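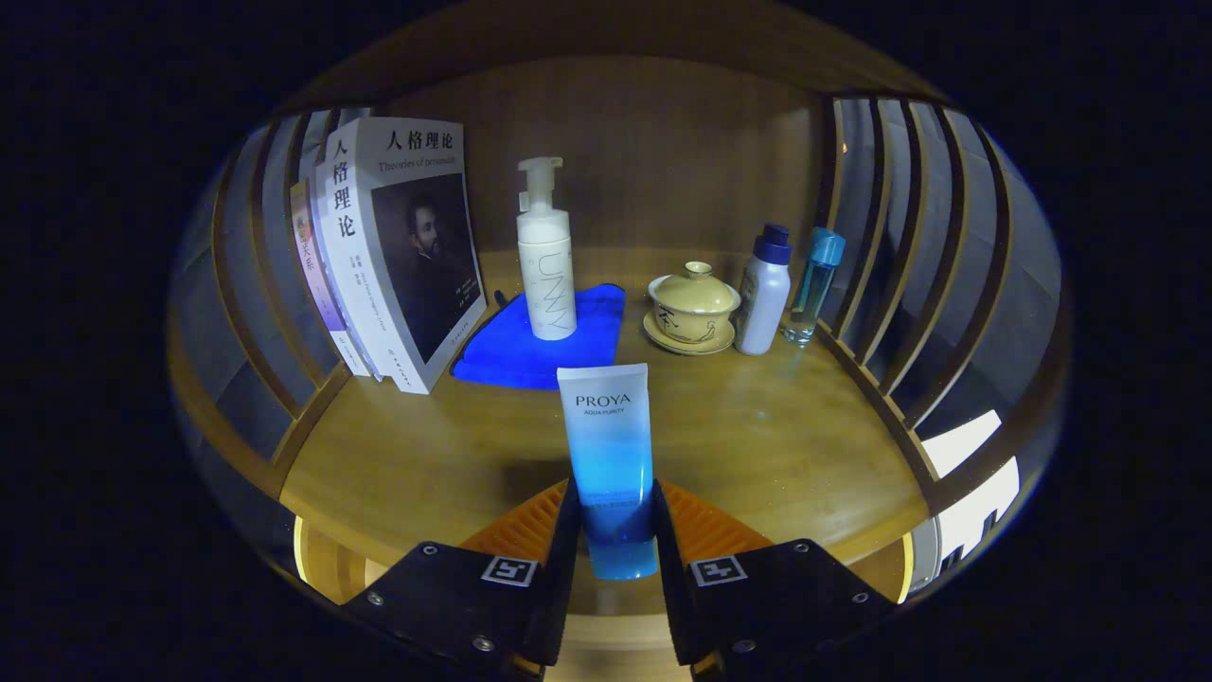 A two-fingered gripper holds a tube of facial cleanser at a wooden shelf during shelf work.

Keltoton brings gripper handling to its returns and shelf room

2022-07-25 — Keltoton, which stores and sends out mixed household goods for small online shops, has put gripper handling into daily use in the returns and shelf room at its Vasconcelos site. The change follows a trial that began in April and affects 18 members of staff across two shifts.

The room takes in goods that do not come in standard cartons. Books, towels, cups with lids, pump bottles and tubes arrive one at a time and have to be placed on shelves by hand before they are checked and sent on. Until this spring, each person on shift did all of it, from opening the parcel to setting the item down.

Under the new arrangement the grippers do part of the lifting and placing. Staff open the parcels, check each item against the order, decide where it goes and deal with anything damaged. They also teach the system new items. A person picks up the item with a hand-held gripper and places it on the shelf, and the recording is used to prepare the automatic arms for the same task.

The software was supplied by Jemex and is sold under the name Vamska. It now covers 243 kinds of item. The room handles 3000 items in a normal week, and Keltoton expects the arms to place half of them by the end of the year. Glassware and anything over two kilos will still be handled by people.

"Most of the job used to be reaching," said Kevser Keskin, shift lead in the returns room. "I would go home with a sore shoulder. Now I spend more of the day on checks and on teaching. Soft tubes took us a long time, and we are still not happy with how thin books are picked."

No posts have been cut as a result of the change. Each member of the team has had two days of paid training, and those who teach new items have moved up one pay grade. Job rotation has been kept, so that no one spends a full shift on the same task.

"We asked the team which items they wanted to hand over first, and we worked from their list," said Kamil Hudec, operations manager at Keltoton. "Some of their choices surprised us — small bottles came out ahead of the heavy things."

Staff can stop any arm from their own bench, and the arms do not run during breaks or when the room is unstaffed. Keltoton will review the working pattern with staff before deciding whether to use the system in its second room, where there are 130 shelf places.

About Keltoton
Keltoton provides storage, returns and dispatch for independent online shops. Press questions can be sent to the Keltoton press desk at the Vasconcelos site.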